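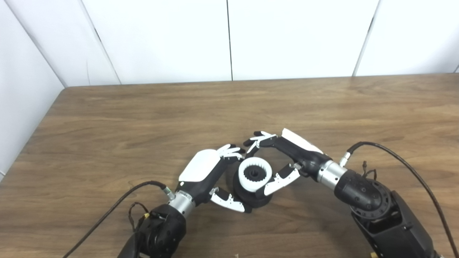
Moving house in three weeks and I need to settle the dining table before the van is booked. It's a wooden one, bought second-hand, and the top has picked up years of rings and small dents. I was quoted 220 by Standlow to sand it and refinish it in hard wax oil. A new one the same size from Prolus is more than that but not by a lot. The other thing is what goes on it from day to day. We put hard things down on the bare wood all the time, like the round black and white part on the tabletop in the photo, and I don't want to pay for a new finish and then spend my life fussing over mats. Has anyone had a table done in hard wax oil, and how has it held up?

tansyfield
Posted 14/02/2018

kettleside wrote:
Had ours done in hard wax oil when the children were small. It marks, but the marks are easy to deal with. You rub the spot back with a fine pad, put a bit more oil on with a cloth and leave it overnight. With varnish you would have to do the whole top. I would pay the 220 if the table is solid. Is it solid or veneer? That matters more than anything else.

tansyfield wrote:
Solid as far as I can tell. The grain carries on over the end of the boards and I can see the same growth rings underneath. The seller said oak but I wouldn't swear to it.

mossop_b wrote:
I'll disagree with kettleside. We had a kitchen table oiled and regretted it. Red wine left for an evening went in and stayed in. Hot dishes left a white bloom. Yes, you can rub it back, but we were doing it every month or so and the patch never quite matched the rest. We gave up and had it sanded again and done in a matt polyurethane. It looks slightly more plasticky if you get down and look along it, but I don't think about it any more and that was what I wanted.

kettleside wrote:
How many coats did you have? One coat isn't enough for a table. The tin says 2 and I always do a third on the top.

mossop_b wrote:
It was done by a firm, so I don't know. Could well have been one. I still wouldn't go back.

dunlin wrote:
Do it yourself and save most of the money. You can hire a random orbital sander for a weekend. Start at 60 grit only if the dents are bad, otherwise go in at 80, then 120, then 180. Don't go finer than that under oil or it won't soak in properly. Hoover between grits and wipe with a cloth that is barely damp. Don't be tempted to press down on the sander to get rid of a deep dent, you will end up with a dip that shows every time the light comes in from the side. Put a wet cloth over the dent and a warm iron on top, and a lot of it will lift.

tansyfield wrote:
The iron trick is new to me, thanks. I have nowhere to do the sanding though. There is no garage here and the new place has a shared yard.

dunlin wrote:
Then a shared yard on a dry day, with a sander that has a proper dust bag. Ask the neighbours first.

harbour_lamp wrote:
Not everyone wants to start in a new house by covering the neighbours in oak dust. Three weeks before a move is also the wrong time. Whatever you do to the top now, two men are going to carry it down a stairwell and slide it into a van with a blanket on it. Move it as it is, live with it over the summer and get it done in September when you know which room it is in. You may find it doesn't fit.

kettleside wrote:
Agree with that, for what it's worth. Fresh oil takes a couple of weeks to harden fully and blankets can stick to it.

mossop_b wrote:
Also agree. On the new one from Prolus, check whether it is oiled or lacquered before you compare prices. Some shops sell them barely finished and expect you to do the rest. A friend spent 3,000 on a table and chairs from Yordanov and had to oil the lot before using it.

dunlin wrote:
3,000! You could panel a room for that.

tansyfield wrote:
Right, that is a useful point about the move. I've emailed Standlow to ask whether the quote will hold until the autumn and how many coats it includes. I've also measured the door at the new place and the legs will have to come off — they are bolted, so it should be all right. Does anyone know if the bolts want replacing once they have been undone, or can I use the same ones?

dunlin wrote:
Same ones are fine if the threads are clean. Put them in a bag and tape it to the underside of the top.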